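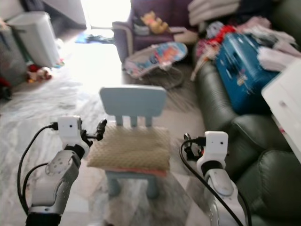

May, a little after ten in the morning

Started on the Wodholm room, and I am glad I had coffee first. The plan was to get the small blue chair measured for its new cushion before anything else, so it has the middle of the floor to itself and everything that was in its way has gone up on the green sofa. I do like that sofa (so puffy and comfortable, you could lose an afternoon in it), but it has become the place where things go to wait, and the heap of clothes and fabric has reached the back of it.

The tan woven cushion is the Fluvholm one, our second try. It sits nicely on the chair and I like the color against the light blue very much. The reddish-pink fabric underneath still peeks out along the front edge. I'm tempted to leave it, it looks cheerful, but if we do keep it then it ought to be hemmed properly and a finger's width longer so it looks meant.

Chair notes, for whoever cuts the next one: the back is the rounded panel on three short slats, so ties should go around the slats and not over the top. Cut the foam at 40 mm and let the cover do the rest. The Bråten foam came out of the store as a 600 by 1172 sheet, plenty for this and a spare. Please write on the offcut what it is!

Sorting the sofa comes next. Pinks and reds together, whites in their own pile, and the teal storage box for whatever we want to keep for patches. The folded white cloths on the back are fine where they are, please don't shake them out, I was rather pleased with that stack.

Still to do: ask Brelladeck whether they sell the woven stuff in shorter lengths, find the good scissors, and try a felt pad under each leg of the chair, as I don't want marks on that shiny floor.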